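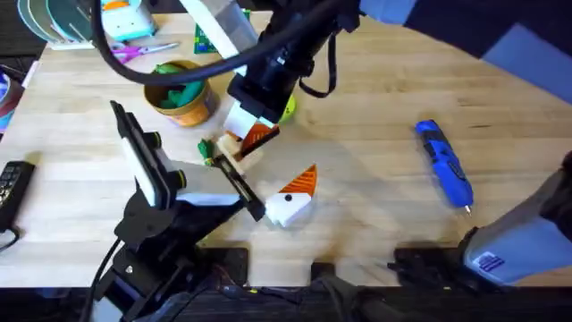
**Figure 1.** Small toy pieces on the butcher-block top. The orange one has dark stripes.

3.2 Parts and surface. Toy set from Lestidel, 280 parts, pale wood top thruout. Sorting notes by E. Bednárik, Friday sessions only. Small peices logged by color first, shape second. Round parts logged seperately, see Mikuš list.

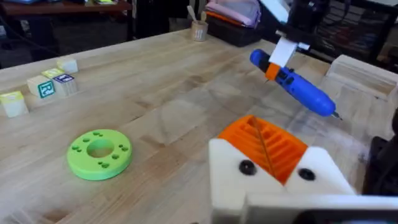

**Figure 2.** Blue cordless screwdriver above the tabletop; lime-green ring at left.

Ring coded by its center hole. Wood scuffs left as is, no cloth used.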